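Robotics Laboratory Course, Exercise 4: Planning and Checking a Tool Approach in Simulation

Revised December 14, 2023
Course lead: Roxana Costache
Laboratory instructor: Yuto Iwasaki

Purpose

Exercise 4 introduces students to the planning of a vertical approach over a clamping fixture. Teams work entirely in the simulated workcell. No team may book time on the Sowerby bench arm until this exercise has been signed by the laboratory instructor.

Students are expected to have completed Exercises 1 through 3 and to have a working copy of the Kisivance project folder in their team directory. Teams that changed the joint limits during Exercise 3 must restore the original file before they begin.

Before you start

Each team consists of a planner and a checker. The planner writes and edits the motion. The checker reads the motion file, watches every run and keeps the log. The two students exchange roles after Part B, and both names must appear on the log sheet.

Open the project folder and load the scene named in your team assignment. Confirm that the arm, pedestal, table and fixture have all loaded before you touch the motion file. If any part is missing, close the scene without saving and load it again. Saving an incomplete scene overwrites the team copy, and the instructor must then restore it by hand.

Set the simulation to run at normal speed. The fast setting may be used for repeated trials in Part C only.

Part A. Setting the waypoints

1. Create a new motion file and give it your team name followed by the exercise number.

2. Record the home pose as the first waypoint. Do not edit the home pose.

3. Add a travel waypoint above the fixture. The gripper must point straight down at this waypoint, and the lowest point of the fingers must be at least 40 mm higher than the tallest part of the fixture. Measure the height with the scene ruler.

4. Add a hover waypoint directly below the travel waypoint. The only value that should change between the two is the height. If the wrist rotates as the arm comes down, the two waypoints do not share the same orientation, and the lower one must be recorded again.

5. Add a return path that passes through the travel waypoint before the arm goes home. A return path that leaves the hover waypoint at an angle will not be accepted, even if it clears the fixture.

6. Save the file and pass it to the checker.

Part B. Reading the motion before running it

The checker now reads the file line by line. Values are to be read aloud and compared with the planner's notes. Most errors found in this laboratory are typing errors, and a few minutes of reading will usually find them sooner than a trial run.

The checker confirms the following in the log:

The waypoints appear in the intended order.
The speed between the travel and hover waypoints does not exceed 30 mm per second.
The gripper command is absent. Grasping belongs to Exercise 5.
The file contains no pause longer than 2000 milliseconds.

When the list is complete, the planner runs the motion once, from home to hover, and stops it there.

Part C. Checking clearance from more than one view

A single view is not enough to judge clearance. From the front of the table, the gripper may seem to be beside a part when it is well behind it. From above, height is difficult to judge. Every team must therefore inspect the hover pose from the front and from the raised view before continuing.

Select the front view first. Look for the distance between the fingertips and the highest part beneath them. Then change to the raised view and look at where the wrist housings pass over the clamp. The housings are wider than the fingers and are often the first part of the arm to touch something. Check the elbow and the upper link as well by moving the viewpoint until the whole arm can be seen.

If any distance is in doubt, use the scene ruler. Estimates made by eye are not entered in the log.

Reference views of the workcell, front and raised: 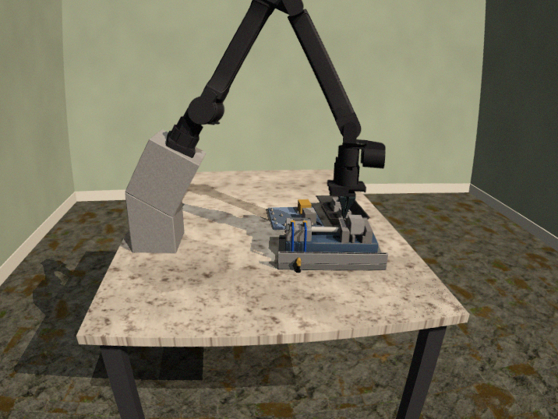
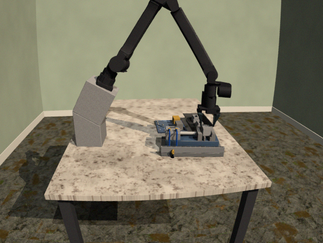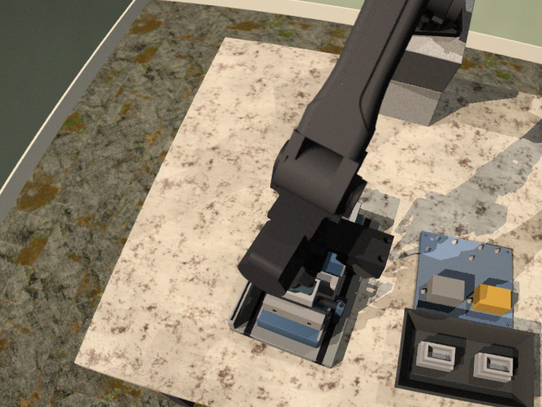
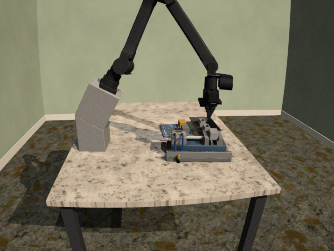 After both views have been checked, the planner runs the complete motion three times without editing the file. The checker records the result of each run as clear, contact or stopped. A run marked as contact ends the series. The team returns to Part A, corrects the waypoint concerned and begins a new series on a new line of the log. Earlier lines must not be erased.

Common faults

The arm swings wide on the way to the travel waypoint. The planner has most likely recorded the waypoint with the elbow on the other side. Delete it, bring the arm back to home and approach again in short steps.

The gripper arrives at a slant. Check that orientation was entered in degrees. Files copied from the Platex exercises use a different unit and should not be used as a starting point.

The scene reports contact when none can be seen. Turn on the contact display and look beneath the wrist. If the display shows nothing, save the log and report the fault to Thoa Tăng, who maintains the simulation computers.

The motion runs correctly for one student and fails for the other. Compare the two copies of the scene file. One of them has usually been saved with the fixture moved.

Submitting your work

Place the motion file, the log and one saved view of your own hover pose in the team folder. The log should include a short paragraph, written jointly, that explains which waypoint was changed most often and why. A team that changed nothing should say so and describe how the first values were chosen.

Work is reviewed in Room 306. Buppha Sangkhawat reviews the motion files, and Iulian Mocanu reviews the logs. Both reviews must be passed. A team whose file is accepted but whose log is incomplete will be asked to repeat Part C.

Teams entering the Lolbridge student competition in May should keep their Exercise 4 files. The competition entry form asks for evidence of simulation work, and a signed log from this exercise may be attached. Questions about the entry form go to the course lead, and questions about the scene or the motion software go to the laboratory instructor.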